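Fedton Users Forum > Equipment and Services > Evaluations

Topic: Vukell handheld gripper kit – evaluation period and purchase decision

katgate_procurement
Thu 29 April

Our office is evaluating the Vukell handheld gripper kit, supplied through Soler, for demonstration recording in public and shared workspaces. The quotation stands at $940 per kit, with finger pads listed separately at $109 a pair. The service plan is optional. Members who have used the kit for more than a few weeks are invited to comment on pad wear, grip on light objects, and the supplier's handling of returns. Please state the type of items you recorded.

bench_lead_4
Our department has held two kits since the start of the year. The printed plates and the screws have given no trouble. The pads are the weak point. Soler's sheet gives a service life of 1,000 grasps, and we replaced our first pair well before that. Our items were mostly metal hand tools with sharp edges, so the figure may hold for softer work. Returns were processed within the stated period.

northannex
I must disagree with the post above. Metal tools with sharp edges are outside the recommended use in the manual, section 2, and wear under those conditions should not count against the pads. We record office supplies and small household goods, and our original pads remain in service.

bench_lead_4
The manual advises against "abrasive loads." It does not mention hand tools. If the supplier intends to exclude them, the quotation should say so before the buyer signs. I would ask katgate_procurement to obtain that point in writing.

katgate_procurement
Noted. A written question on excluded items has been sent to Soler. Has any member recorded with thin-shelled or perforated objects? Our item list includes several, and the concern is that a firm squeeze on the trigger may deform them.

orchard_lab
Yes. We keep a light computer mouse with a honeycomb shell on our item list for that purpose. Our standing instruction is to take it by the sides, below the buttons, and to close the trigger only until the ribs of the pads meet the shell. Operators used to heavier tools tend to squeeze too hard on the first day – a short practice period is worth scheduling. One attachment from an atrium table follows. 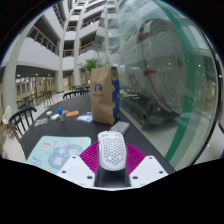
Honeycomb mouse held upright between the magenta pads, mouse pad at left.

northannex
Thank you for posting this. The ribbed pads are the same color as ours. May I ask whether you clear the table before recording? Our procedure calls for a bare surface.

orchard_lab
We do not. Bags, packets and chairs remain where they are. Our view is that a kit sold for use outside the laboratory should be evaluated under ordinary conditions, and a bare surface says little about them.

northannex
That is a reasonable position for your project. I would still advise a new buyer to begin with a bare surface, as faults in the kit are easier to separate from faults in the setup. The two approaches should not be compared in one report without a note to that effect.

bench_lead_4
Agreed on the last point. On the purchase itself, my recommendation is to buy the kit, decline the service plan, and order one spare pair of pads with it. The plan excludes pads, and pads are the only part we have had to replace.

katgate_procurement
Soler has now replied. Hand tools are covered if their edges are "free of burrs," and the revised quotation will carry that wording. The spare pads will be added to the order. The service plan remains under review, and members who have made a claim under it may reply to this topic until it is closed.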